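Drying socks on a round hanger

Aug 17, 2022

I have been keeping notes on how we dry socks, which says something about the summer. The flat has no tumble dryer and one good window. Everything small goes on a round clip hanger, and everything else goes over the rack in the hall.

The round hanger is a better design than the straight sort for one reason: clip density. My old Telby was a straight bar with 14 clips, and it took up the width of the bath. The round type puts more clips into less width and can hang from a single point. The penalty is balance. A straight bar tips in one plane. A ring tips in any direction, and once it has tipped, the socks on the low side bunch together and dry last.

My loading order is as follows. The first sock goes on the rim, the second goes directly opposite, the third and fourth at right angles to those. After that I fill the gaps in opposing pairs. Thick winter socks count as two thin ones. Man-sik Jin, who lived downstairs until February, loaded his from one side round to the other and corrected the lean at the end by moving the heaviest pair. It took him less time than my method. I still use mine.

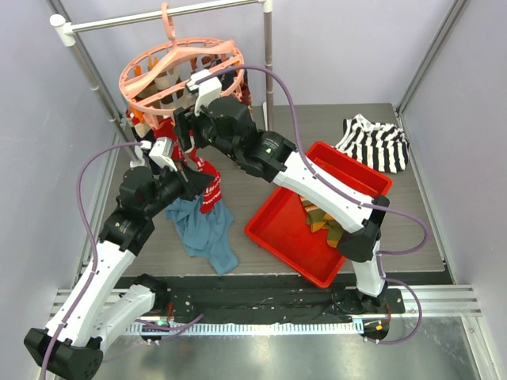
Pink ring, pink hook, silver bar, in both pictures. 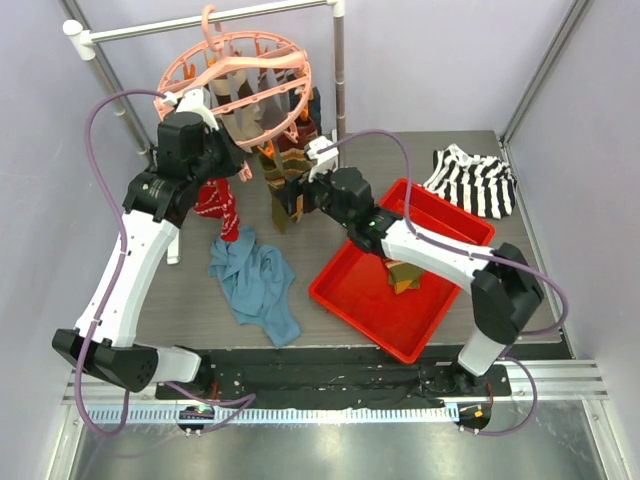
Hanging by the cuff or by the toe is a matter of preference. I clip at the cuff, on one layer of fabric only, so that the opening stays apart and air gets in. Clipping through both layers leaves a damp line under the jaws. Toe clipping keeps the elastic free of marks but the cuff ends up at the bottom, where the water collects, and ribbed cuffs are already the slowest part.

Taking down matters as well. Pull a sock straight off and the ring comes with it, swings back and drops whatever was badly clipped. The correct procedure is one hand on the rim and the other on the sock, opening the clip where it is stiff. Take them off in opposing pairs too, if you have the patience. I usually don't.

On rails: a round hanger wants a horizontal tube that the hook can sit on without sliding. My Premness rack has a slight fall to one side, and the hook creeps along it until it meets the corner. A rubber band wound round the tube either side of the hook stops this. The Polness has notches, but they are cut for coat hangers and are too narrow for a thick plastic hook.

Next job is to replace two clips on the ring. The springs have rusted and left marks on a white pair, and I have not yet found spares that fit the slots.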